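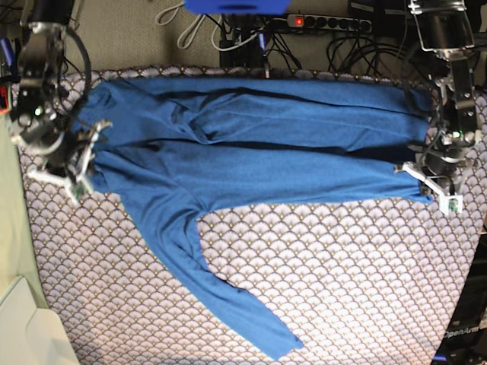 Page last changed: 28 April 2023

Two Hands, One Blue Shirt: what we learned swapping grippers on a cloth bench
Speaker notes, Trultthorpe robotics meetup, long version

Opening

Hello, thank you, good to see the room so full. Check the clicker works before saying anything clever.

Say who this is for. Anyone who has a pair of arms on a bench at home or at work and has been picking up blocks and cups with them and wants to try something that flops. I love this stuff and I'm going to go quickly, so yell out if I lose you. Questions during the talk are fine.

The one thing I'd like people to take home: when cloth goes wrong, look at the fingertips first. We spent most of February fiddling with controller settings and the biggest change came from a different pair of fingers.

Leave the first slide up through all of this. Two arms, white fingers, blue knit between them. People in the back will want to look at it while I ramble.

Why clothes are such good fun

A block has a position and an angle and that's your lot. A shirt has a sleeve that's gone underneath, and a hem that's rolled, and a fold you made yourself two moves ago. Pull one corner and the other end does something you didn't ask for.

We picked a long-sleeved knit because sleeves are where the trouble is. T-shirts are lovely and I'd start with one if you're new. With long sleeves you get a cuff that wanders off on its own, and it will catch on anything.

Mention the cloth on the table. Bare tabletop was too slippery for us, and the shirt skated away whenever a finger pushed down on it. With a soft cover underneath, the garment stays put while you slide a fingertip in. The downside is that you can pick up the cover along with the shirt, and we did, many times. Clip the cover down at the back edge. (Pause here, somebody always asks about this.)

The fingers we compared

Three sets went through the same routine. I'll call them by the names on our parts bins.

Climard fingers. Short, stiff, flat pads. These are what I'd recommend for rigid parts every day of the week, they're strong and they don't wobble. On cloth they have to come down nearly square to the table, and if you're a hair too high you close on air. A hair too low and the motor complains.

Alva fingers. Curved and narrower at the tip, so they can get in under a fold from the side. They flex a bit. I was sure that flex would be a problem and I was wrong, it's the best thing about them! They touch the table, give a little, and carry on closing.

Morkeck fingers. Long with a rubbery insert. Fantastic hold once they've got the cloth. Letting go is another matter, because the knit sticks to the insert and comes back up with the hand. We ended up adding a small sideways wiggle on release. It looks silly and I recommend it.

Each set got 24 tries at the same corner pick, starting with the shirt laid out by hand. I'm not going to put a league table on screen, the tries weren't alike enough for that and our way of laying out the shirt got tidier as we went. What I will say is that Alva was the set we kept reaching for by the end, and nobody had to be talked into it.

Demo prop: pass the three sets round the room now. Ask for them back!

Looking from the wrist

Next bit is cameras. We had one view from over the table and a small one down at the hand, and for a long time I thought the small one was a luxury.

The overhead view is calm. You see the whole garment and you can plan on it. The trouble comes in the last little bit of the approach, when the hand covers up the exact piece of fabric you care about.

The wrist view is a mess by comparison. It tilts with the hand, it smears when the arm moves fast, and half of what it sees is your own gripper. But it can show a fingertip against the edge of a fold, and that's a question the overhead view can't always answer. Don't apologise for the blur on this slide. Blur is what you get, and your software had better cope with it.

Two practical points. Slow the last part of the approach if you want sharp frames. And work out how your colours behave under your own lights, ours are warm and the blue shifts quite a lot from one camera to the other. If you've written anything that hunts for a colour, test it on both views before you trust it.
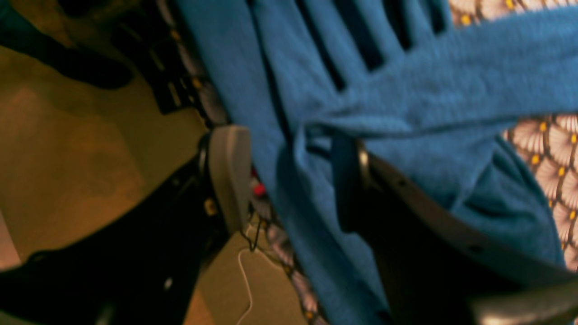
Controllers, or how hard to squeeze

Short section. Drink some water first.

We ran two ways of closing the hand. The first is position control, where you tell the fingers how far to go and they go there. Simple, repeatable, a good place to begin. For a single layer of knit it works nicely once you've found your number.

The second way is to close until the motor current rises to a limit, then hold. This one copes with a fold being one layer or three, and you don't need to know in advance. We started the limit at 800 on our driver's own scale and came down from there. Please don't copy that number, the scale means nothing on another board. Start low, creep up, and keep a hand near the stop button.

What surprised me was how much the two arms needed different values. Same parts, same printer, same code. One hand had slightly more friction in the joint and reached the limit early, so it kept letting go first and the shirt would swing off to one side. If you see cloth drifting the same way every time, check this before blaming your planner. We lost 13 evenings to it. I am still a bit sore about that.

Also say: hold a light tension between the hands. If both arms go to their exact targets with no slack allowed for, they'll either sag or fight each other. We let one arm lead and the other follow softly. The follower has a spring-like setting and gives way when the cloth goes tight.

The two-corner pick

Slow down for this part, it's the heart of the talk.

Both hands go to the two corners along the far side, one each. We approach from outside the garment and a bit low, and only close once both fingers are in place. Closing one early drags the shirt and the second hand misses. It sounds obvious when I say it out loud, and our first version got it wrong for ages.

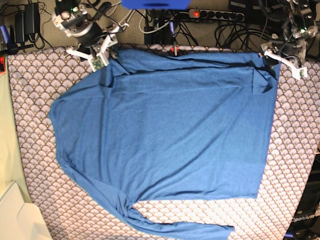 Then wait. Give it a short pause after closing and before any lift. With the current limit method the fingers take a moment to settle, and a lift during that moment is when corners slip out.

Lift low. You hardly need any height to move a folded edge over, and the higher you go the more the body of the shirt swings. We began with big sweeping lifts since they look great on video, and they wreck everything. The good moves are quite dull to watch.

Sleeves: deal with them before the body if you can. A sleeve lying out toward the front of the table is fine as long as neither arm needs to cross it. If an arm has to pass over, raise the elbow and check where your cables hang, because a loop of cable will happily sweep a cuff along with it. We shortened ours twice and I'd do it again.

Ask the room: who here has had a cable unplug itself in mid-move? Hands up. Good, me too.

Cables and the bench itself

While hands are up, the boring advice that saved us the most time.

Put your power somewhere you can see the light from where you sit. Run the arm cables behind the table, leave a generous loop at each joint, then drive each joint through its full range by hand and watch the loop. Label both ends of every plug. I know. Do it anyway, you'll thank yourself the first time you have to swap a wrist board.

Mark where the table sits on the floor. Ours got bumped and we spent an evening recalibrating a camera that hadn't moved at all.

Judging a result

We argued over this a lot. What counts as a good fold, or a good flatten? A person glances at a shirt and knows. For the bench you have to write it down.

We settled on 4 checks, all done from the overhead view with the arms moved back. Are both sleeves where they were meant to go? Is the outline close to the target shape? Is there any table cover showing between layers where it shouldn't be? Has the cover itself shifted?
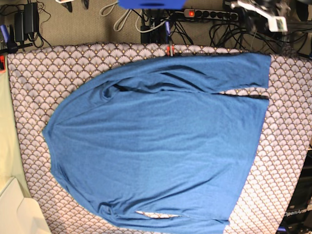 The third check is the one I'd fight for. A gap between layers tells you the sleeve went over at an angle, even when the outline looks good, and it's easy to spot when the cover has a busy print and the shirt is one plain colour. A plain cover in a colour near the shirt would have made our lives much harder.

Wrinkles we left out of the score. They matter if you're selling shirts. For comparing fingers they added noise, and two of us could look at the same shirt and disagree on how wrinkly it was.

What we'd try next

Mixed hands. One Alva on the side that slides under, one Morkeck on the side that only has to hold. I'm really keen on this and haven't had the bench time.

Thinner fabric. Knit is forgiving. A dress shirt has a collar and buttons and I expect it to humble us.

Softer tips on the Climard set, just a thin pad glued on. They're such solid fingers otherwise, it seems a shame to leave them in the bin.

If time is short, skip to here

Swap fingers before you rewrite code. Add a wrist camera even if it's a cheap one. Tune each hand separately. Lift low, and clip down your table cover.

Finger files and the current-limit settings are on the group's shared drive, same folder as these notes. If you print a set and try them on something other than a shirt, please come and tell me how it went, I'd love to hear about socks.

Questions. Collect the three finger sets before anyone goes for coffee.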